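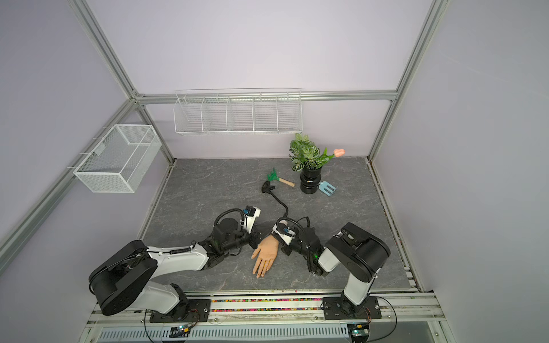 When you plan to buy a pair of small robot arms, start with the table and everything around it, and leave the arms for later. Most people open a spreadsheet, write the price of two arms in the first row and believe the budget is nearly finished. In our workshop in Geltow the arms were the easiest row to fill. Look at what else one station needs: the frame of aluminium profile with wall panels, a mounting plate for each arm, a camera or sensor at each gripper, a slotted cable tray along the front, an electronics board near each base. Even the wire baskets hanging on the profile are a row. Each of these things has a price and a delivery time, and somebody must order it.

My name is Radek Bednárik and I prepare the equipment plan for our group. I write down here how I do it now, after one plan that went wrong.

Step 1. Write the tasks before the parts

Make a short list of what the arms must do in the first half year. Will they hold things, pass them from one to the other, pour, fold? If one gripper must hold a hand model by the wrist while the other gripper comes close to it, both arms must reach the middle of the table. This decides the arm length and the distance between the plates. Suppliers will ask you for both numbers.

Step 2. Draw the table at full size

We used brown paper on the floor and a marker. Our first drawing had 600 mm between the bases, and we kept it. Check also that a person can put a hand inside to change the objects without climbing over an arm.

Step 3. Ask for two offers, with the same list

I sent one list to Procházka and the same list to Alham. Do not let the supplier write the list for you, or you will compare two different machines. Ask for these rows separately:

Arms and grippers
Mounting plates and screws
Frame, corner brackets, panels
Cameras with their holders
Power supplies and boards
Cables, clips, trays
Transport and customs

The frame from Procházka was 394 euros, cut to length. Alham offered it cheaper but uncut, and we have no good saw.

Step 4. Give the small things their own money

Toys, pots, artificial plants, mannequin hands, baskets - all this is bought in small amounts by different people, and the receipts get lost. I now keep one row called "objects" and fill it at the start.

Step 5. Plan for spare parts

Wrist motors and gripper cables work the most, so I order one spare of each together with the arms. A spare that comes later pays the transport again. Our delivery from Rillo took 6 weeks, and in November it can be longer.

Step 6. Add up and wait one night

Our total for everything except the arms was 1771 euros. My first plan did not have half of these rows. Read the list again in the morning, with the drawing beside you, and check that every thing on the paper has a row in the table. Then send the order, and keep both offers in the same folder as the drawing.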